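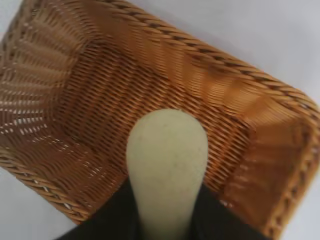 6/27/21

I spent the morning sorting the shelf by the front door. The old cardboard box had split down one side in March and I'd been putting up with it ever since. Gloves, dog lead, post and bike lights are all going into a woven basket now, a tan one with a thick braided rim.

Talha wanted it for bread. I said no, the kitchen has three already.

The weave has small gaps in the sides, so loose screws and coins will stay in the jam jar. Next job is the coat hooks, if Edvin brings my drill back.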